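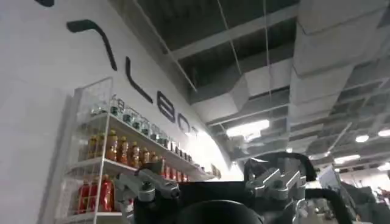 The staff at Wullano say the arm itself gives them little trouble, and that most of their time goes into the gripper. I heard that early in my visit to the Ruvville hall on July 21, 2023, and the rest of the tour bore it out.

The cell picks bottled drinks from open shelving. Both silver brackets on the gripper are checked before each shift, screw by screw, with a torque key kept on a hook by the controls. The log showed 1084 picks since the last full check and 17 stops, most of them traced to a bracket screw that had backed out.

The cable gets the same care. It has to keep a free loop over the bracket - too tight and it pulls at the connector when the wrist turns. The last one was swapped in February with a spare from Trekero.

After any change to the gripper, they redo the wrist camera calibration against a printed card. I watched it done twice. The first run failed and had to be started over.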